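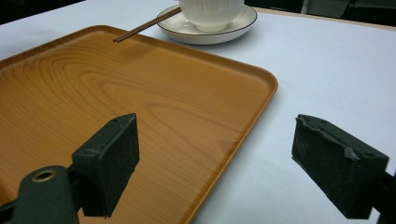
Qusai Haddadin wrote to us that a tray should go back to the kitchen once the food is served, and that in his family a tray left on the table meant the host was in a hurry for you to finish. I have thought about his letter many times. In my family it was the opposite, and the tray stayed until the last guest had gone home.

Trays and small tableware, Wendadis tea room
Gallery page, October 28, 2023

Welcome to our page. We are a small tea room with a shelf of tableware for sale. On this page I write a little about some of the things.

The tray
Mavwood, large, rectangular, with a low raised lip and rounded corners. The finish is a wood grain in orange-brown, in some places like pale honey and in others a darker amber. It is a printed grain, and I say this plainly to every customer who asks. I like the part with the long loops best. On a white table the colour becomes very warm. Size 60 cm on the long side.

The chopsticks
Dark brown, thin, with pointed tips. They are from Karaki and we sell them in sets of 4 pairs. I lay them across the rim of the tray, although my aunt would have corrected me and asked for a proper rest. If you buy them, please wash them by hand and dry them the same evening. They do not like to stand in water.

The saucer
White and round, with a thin dark line on the edge. This line is the reason I ordered it. A saucer that is fully white disappears on a white table, but with the line you can see where it ends. The supplier is Skostach. They sent us 80 in the first delivery and 23 are left in the shop at the moment of writing.

The white piece on the saucer
White ceramic with fine vertical ribs. The ribs are pleasant under the fingers, and they also help a little when your hands are damp from washing up. They collect tea stains in the narrow parts, so use a soft brush and some baking soda.

About the care of the tray
Wipe it with a damp cloth and then with a dry one. Please do not put a hot pan directly on it, we had one tray come back with a white ring and there was nothing we could do. Small scratches are less visible where the grain is straight, so I turn this side towards the guest who eats most quickly.

More table settings will be added before the end of October. If you want to reserve a tray, leave your name at the counter or write to us, and tell us if you want it with the saucers or alone.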